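Nindbridge cell 2 - fault review, minutes
September, 14:00, small meeting room
Chair: Emanuel Pascu

1. Previous actions
Light curtain check closed. Spare cable order from Plistov still open, carried over.

2. Unplanned gripper release
Pascu went through the log. The arm opened its gripper during transfer at cycle 1,339 and again at cycle 1,899. Both times the part fell outside the basket. No one was inside the guard. The controller reported "grip OK" for 134 ms after the fingers had opened, so the interlock did not trip.

Pekasar controller firmware was updated before the first event. Rolling back is possible but loses the new speed limit. Agreed not to roll back until the cable has been ruled out. The wrist connector was found with one pin pushed back - it may have been like that since installation.

3. Test setup
Blocks and ball stay as the standard parts. Basket stays on the table at an angle, as in the Akanda procedure.

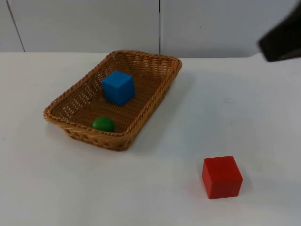 Speed is held at 25 percent until the fault is closed. Guard door stays shut during all runs, including single-step. Any drop is to be logged with the cycle number before the part is picked up.

4. Actions
Reseat and photograph wrist connector - Pascu
Send both log extracts to Pekasar - Pascu
Add finger position to the interlock condition - open, owner to be agreed

Meeting closed 14:50.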